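Search this site
Enter keywords
Go

A Place to Put It Down

2018-11-29

Print this page | E-mail this article

I have been meaning to write something about pipette stands for a long while, and I kept putting it off, partly from a suspicion that anyone who works at a bench already has an opinion and anyone who doesn't will stop reading at the title. But our lab has just been through its yearly round of buying, with the usual long meeting and the usual cold coffee, and when we came to the line for stands it was crossed out in less time than it takes to say so. So let me make the case for them properly, and at the length it deserves, which my colleagues will tell you is longer than they'd like.

Let me start with the bench I learned on. It was a narrow one under a window, shared between two of us, and the pipettes lived wherever they had last been let go of. They lay flat on the bench top. They lay across ice buckets. They went into the pockets of lab coats and came out again with lint on them. I was taught, quite firmly, that you never lay a pipette on its side with liquid in the tip, and I was taught this by people who did it every afternoon, because what else were they supposed to do? There was a rule and there was no furniture to go with it. I have come to think that most untidiness in a laboratory has this shape. We tell students off for a habit when all they lack is a hook.

The reason for the rule is an old one and I won't labor it much. Tip the thing over while it's loaded and liquid can run back up toward the barrel, and after that you have a pipette that needs taking apart and cleaning, and a set of results you will look at sideways for a month. If it was acid, you may have worse than that. A seal that has been sitting in vapor does not announce itself. It just gives you a little less than you asked for, again and again, and you blame your standard curve.

Now, there are stands and stands, and I have lived with several. The first one we bought as a group was a Clorura carousel, the round turning kind, and I was fond of it, although it took up a whole corner and the heavier pipettes pulled it a bit to one side. After that we had a Tondine rail that stuck to the edge of the shelf, until it didn't. I came in one morning and found the rail on the floor with everything that had been on it, and I still think of that sound I never heard. (The repair bill came to 300 dollars, and I'd have gladly spent a good part of it on something with feet.)

What I look for these days is simple enough. I want a stand with some width at the bottom. I want it to take the pipette without my having to look, since at that moment I'm generally looking at a plate and counting wells under my breath. And I am partial to anything with a bit of padding where the instrument rests - a hard bare edge makes a clack every time, and by four in the afternoon I have heard enough clacks.

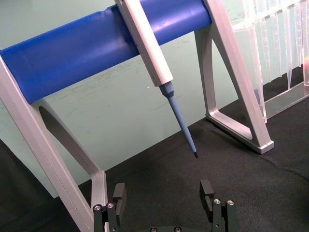
Aluminum legs and a padded blue bar across them, with the tips hanging in their own clear rack close by: I could be quite happy with an arrangement like it. I'm pleased, too, by tips I can see through the side of the rack. An opaque box keeps its secrets until you press down and come up with nothing.

Woo-jin Do wrote to me after I had aired some of this in our newsletter, and took the other side with great good humor. A stand, the letter went, is where pipettes go to be forgotten; people hang them up still set to the last volume, with a used tip on, and feel they have been tidy. Better to have a drawer, and a rule that nothing goes into it until the tip is off and the dial is back at its top setting. The drawer makes you finish the job, and the stand lets you off.

I have turned that over a good many times, and I'll grant a fair part of it. I have hung up a pipette with the tip still on it and gone to lunch, and I don't suppose I'm alone. A stand is no cure for being in a hurry. But I notice the drawer asks for everything to be done before you may put the thing down at all, and in the middle of a long protocol, with a timer going and a sleeve in the way, a person needs somewhere to put it down now. The drawer is for the end of the day. For the other 8 hours I want something standing on the bench within reach of my hand.

So my modest request is that when the list goes round again in January, the stands stay on it. We found money for the Pritar shaker, which I have yet to see switched on, and for a second label printer to keep the first one company. One decent stand for each bench would cost less than either. I would also put a strip of tape beneath each place with the volume range written on it, in large letters, as the small ones are no use to those of us who have started holding things at arm's length. I've already bought the tape, and it's in the top drawer by the sink if anyone wants to make a start.

Print this page | E-mail this article

Related items

In praise of the slow centrifuge
Who moved the good scissors?
Labeling freezer boxes so that others can read them
The Ait Brahim bench mat, six months on
Letters: more on gloves and door handles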